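出租屋小零件收纳,半天搞定(赶时间版)

先说下背景,搬家攒了三年的螺丝、扎带、夹子、笔帽、充电头,全混在一个鞋盒里,找颗螺丝能翻十分钟。上周末一口气弄完了,步骤记一下,写得急,错别字见谅。

要准备的
敞口塑料盒,大小一致的,先买三四个,别多买
自封袋一包
纸胶带+油性笔
旧床单一条,铺地上用
垃圾袋

第一步 全倒出来
对,全倒。铺好床单再倒,不然滚到沙发底下有你找的。抽屉、工具箱、鞋盒、包里的,一次倒完。别边倒边看,看了就开始玩了。

第二步 先扔
没盖的笔、断掉的扎带、不知道配哪个机器的塑料片,扔。犹豫的单独放一袋,写上日期,到11月还没打开过就整袋扔,别再看。
电池不要跟着扔,单独收,小区有回收箱的拿去投。纽扣电池两面贴上胶带,家里有小孩的放高处。

第三步 粗分
只分大类。固定用的(螺丝、扎带、挂钩)一堆,文具一堆,电子配件一堆,剩下的玩具小件手工材料一堆。千万别一上来按尺寸分,我朋友Phúc Ninh就是这么干的,分了一下午螺丝,其它的一动没动,最后又倒回去了。

第四步 装盒
盒子敞口的好用,带盖的看着整齐但是懒得开,过两周东西就全堆在盖子上了。装到七八分满,太满一拿就往外掉。太小的先进自封袋再进盒。
颜色可以统一,省事,认标签就行。

第五步 摆放
常用的靠前,不常用的靠后。桌子不够深就斜着排,后面的盒子也能伸手够到。
沥水架别只放厨房,黑色铁丝那种,竖槽拿来插托盘、文件夹、砧板都行,比平摞省地方,抽中间一个不用搬上面的。买之前量一下托盘的厚度,槽太窄插不近去。
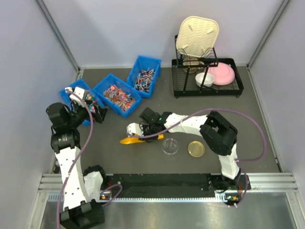 蓝色塑料盒斜排,编织纹托盘立在架子里

第六步 贴标签
纸胶带贴盒子正面,别贴盖上也别贴底下。字写大点。写"扎带"就写扎带,不要写"杂物1""杂物2",等于没写。

花费
盒子加自封袋一共36块,架子是旧的没算。网上一套几百的收纳系统不用买,先用便宜的跑一个月,顺手了再换。

几个常问的
Q 盒子会不会落灰?
会。半个月擦一次,或者上面搭块布。
Q 螺丝要不要按型号分?
家里没在做木工的话不用。宜家那种多出来的,连说明书一起塞袋子里。
Q 多久整理一次?
哪个盒子满了整哪个,别全部重来。

评论里Thu Chu问抽屉里面能不能也这么弄,可以,换矮一点的盒子,先量抽屉净高,减一公分再买。抽屉那篇下次写,还没拍完。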